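Counting Hours: How Students Use the Shared Workrooms at Wallar
Student project report by Agathe Delorme
June 30, 2023

1. Background
The Mendonça building has eight workrooms open to students from every department. Booking is done on a paper sheet by the door. I wanted to know how well the sheets match real use, so I went through one term of them and compared them with the door log.

2. Booked and used hours
The sheets add up to 1,862 booked hours. I also handed out a short survey and got 98 back. Most people said they book a longer slot than they need — setup takes time, and an extra hour costs nothing.
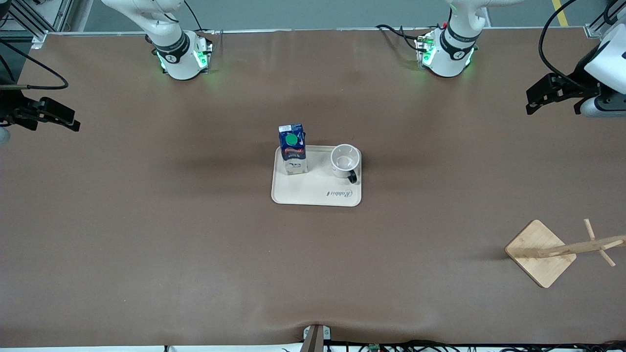

3. Noise and storage
Four of the rooms have lockable cabinets, and these fill up first. The rooms facing the Storkach parking lot are the least popular in warm weather. Survey comments on noise were mixed.

4. Suggestions
Slots should be released after 30 minutes if no one shows up. The sheets could also be replaced with the online calendar the library uses. A trial is planned for August in two rooms.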